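홈 / 음악 / 피처 / 레코딩 / Zekis, 두 번째 정규 앨범 「Akel」
Zekis의 「Akel」, 타악기 네 대와 목소리 하나를 녹음하는 방식

Zekis의 두 번째 정규 앨범 「Akel」이 11월에 나온다. 수록곡은 9곡이고 재생 시간은 대략 40분이다. 발매사는 Sundeck이며, 프로듀싱은 코바동가 이바라(Covadonga Ibarra), 믹싱은 콴야원(Ya-wen Kan)이 맡았다. 이 글은 앨범의 편성과 녹음 절차, 믹스에서 내려진 몇 가지 결정을 정리한 것이다.

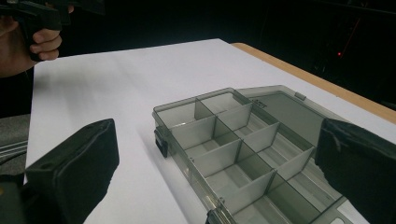
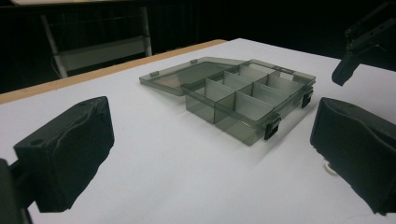

전작은 신시사이저 중심의 댄스 음반이었다. 드럼은 전부 샘플이었고 보컬에는 피치 보정이 강하게 걸려 있었다. 「Akel」에서는 그 구성이 거의 남아 있지 않다. 중심 편성은 프레임 드럼 두 대, 카혼, 저음용 플로어 탐, 그리고 Zekis의 목소리다. 신시사이저는 세 곡에만 들어가며 그마저도 베이스 음역에 한정된다. 기타는 없다.

이바라는 스페인 북부의 민속 타악을 연주하다가 프로듀서로 전향했다. 그가 처음 Zekis의 데모를 받았을 때 파일에는 드럼 머신 트랙과 가이드 보컬이 들어 있었다. 이바라는 드럼 머신 패턴을 악보로 옮긴 다음 프레임 드럼으로 다시 연주했다. 16분음표 하이햇에 해당하던 성부는 손가락 연타로, 킥은 플로어 탐으로 옮겼다. 기계 패턴에서는 균등하던 셈여림이 이 과정에서 무너졌는데, 이바라는 이를 다시 맞추지 않았다.

"격자에 맞춰 편집하면 원래 드럼 머신을 쓰는 편이 낫다. 박의 위치가 밀리는 구간은 그대로 두고, 보컬을 그 연주 위에서 다시 불렀다." 이바라의 설명이다.

녹음은 두 단계로 나뉜다. 먼저 타악기 연주자 두 명이 같은 방에서 클릭 없이 기본 리듬을 녹음했다. 연주자 사이의 간격은 2미터였고 칸막이는 세우지 않았다. 스테레오 쌍 하나와 각 악기의 근접 마이크를 함께 썼으며, 근접 마이크에 들어온 상대 악기의 소리는 제거하지 않았다. 이후 Zekis가 완성된 리듬 트랙을 들으며 보컬을 녹음했다. 보컬 부스를 쓴 곡은 네 곡이고 나머지는 타악기를 녹음한 방에서 그대로 불렀다. 두 공간의 차이는 헤드폰으로 들으면 비교적 쉽게 구분된다. 부스에서 녹음한 곡은 초기 반사음이 짧고 자음이 앞으로 나온다.

선공개 싱글 「Lã」는 이 방식이 가장 단순한 형태로 적용된 곡이다. 제목은 포르투갈어로 양모를 뜻한다. 6/8박자의 프레임 드럼 연주로 시작해 첫 후렴에서 플로어 탐이 들어오고, 두 번째 절에서는 플로어 탐이 빠진다. 화성 악기는 끝까지 등장하지 않는다. 조성은 보컬 선율과 후렴의 3성 코러스로만 암시되며, 코러스의 최저 성부가 사실상 베이스 역할을 한다. 데모 단계에서는 4/4박자였으나 가사의 강세와 맞지 않아 박자를 바꿨다고 한다.

싱글의 B면에 해당하는 트랙은 「Lã」의 리듬 트랙만 따로 떼어 낸 버전이다. 보컬이 빠지면 연주의 속도 변화가 더 분명해진다. 도입부와 마지막 후렴 사이에 템포가 눈에 띄게 빨라지는데, 보컬 버전에서는 프레이즈 길이가 조정되어 있어 이 차이가 잘 들리지 않는다. DJ 세트에서 쓰려면 워핑이 필요하다.

믹스는 콴야원이 자신의 작업실에서 진행했다. 그는 앰비언트와 현대음악 음반을 주로 다뤄 왔고, 보컬 중심의 팝 음반을 맡은 것은 이번이 처음이다. 콴야원이 이바라에게 처음 보낸 질문은 보컬의 위치에 관한 것이었다. 팝의 관행대로 보컬을 가장 앞에 둘 것인지, 타악기와 같은 거리에 둘 것인지를 정해야 나머지 처리를 시작할 수 있었다. 두 사람은 곡마다 다르게 가기로 했다. 1번 트랙부터 4번 트랙까지는 보컬이 앞에 있고, 5번 트랙부터는 조금씩 뒤로 물러난다. 마지막 곡에서는 보컬 음량이 프레임 드럼보다 낮다.

컴프레서 사용은 제한적이다. 타악기 버스에는 느린 어택의 컴프레서 하나만 걸려 있고, 병렬 압축은 쓰지 않았다. 대신 음량 자동화가 많다. 콴야원에 따르면 표제곡 「Akel」 한 곡에 들어간 오토메이션 포인트가 755개다. 대부분은 코러스 성부의 시작과 끝을 다듬는 데 쓰였다.

"프레임 드럼은 가죽이 울리는 소리와 손이 닿는 소리가 분리되어 있다. 압축을 걸면 손 소리가 먼저 커진다. 그 비율을 손으로 맞추는 편이 빨랐다." 콴야원의 말이다.

리버브는 실제 공간의 반향을 우선으로 했다. 스테레오 쌍에 담긴 방 소리가 기본이고, 인공 리버브는 코러스와 신시사이저에만 보냈다. 예외는 6번 트랙이다. 이 곡에서는 카혼 한 대를 계단실에서 따로 녹음해 원래 트랙과 겹쳤다. 두 녹음의 도달 시간이 달라 저역에서 상쇄가 일어났고, 콴야원은 계단실 트랙의 저역을 잘라 내 해결했다. 결과적으로 이 곡의 카혼은 몸통 소리가 가깝고 고역의 잔향만 멀리 있다.

표제곡은 앨범에서 가장 길다. 앞부분은 단일 음 위의 독창이고, 중반에 프레임 드럼 두 대가 서로 다른 주기의 패턴으로 들어온다. 한쪽은 다섯 박, 다른 쪽은 일곱 박을 주기로 한다. 두 패턴이 다시 만나는 지점마다 신시사이저 베이스가 한 음씩 내려간다. 구조만 보면 미니멀리즘의 위상 기법에 가깝지만, 보컬 선율이 그 위에서 일반적인 절과 후렴의 길이를 유지하므로 팝 음악으로 들을 수 있다. 다만 후반 2분가량은 반복에 비해 변화의 폭이 작다. 베이스가 하강을 멈춘 뒤의 구간은 더 짧아도 무리가 없었을 것이다.

가사는 세 언어로 되어 있으며 한 곡 안에서 언어가 바뀌는 경우가 많다. 언어가 바뀌는 지점은 대체로 리듬 패턴이 바뀌는 지점과 일치한다. 3번 트랙에서는 후렴의 언어만 다르고, 8번 트랙에서는 행마다 교대한다. 내지에는 원문만 실리고 번역은 실리지 않는다.

Sundeck은 디지털 음원과 LP를 동시에 낸다. LP는 A면에 다섯 곡, B면에 네 곡을 배치했고 표제곡이 B면 마지막에 온다. 안쪽 홈에서는 고역 재생이 불리하므로 보컬이 뒤로 물러난 마지막 곡은 이 위치에 비교적 적합하다. 디지털 마스터와 LP 마스터는 따로 만들었다. LP 쪽은 플로어 탐의 저역을 모노로 모으고 코러스의 치찰음을 줄였다. 테스트 프레싱은 한 차례 반려되었는데, A면 3번 트랙에서 치찰음이 왜곡되어 커팅 레벨을 낮춰 다시 제작했다.

공연 편성은 네 명으로 확정되었다. Zekis와 타악기 연주자 두 명, 코러스와 신시사이저를 겸하는 연주자 한 명이다. 음반의 3성 코러스는 무대에서 2성으로 줄이고, 빠진 성부는 신시사이저가 맡는다. 백킹 트랙은 쓰지 않는다. 표제곡은 무대용 편곡에서 후반부가 짧아졌으며, 「Lã」는 음반보다 한 음 낮은 조로 연주한다.

Zekis 「Akel」
발매: Sundeck, 11월
형태: 디지털, LP
프로듀싱: 코바동가 이바라
믹싱: 콴야원
선공개 싱글: 「Lã」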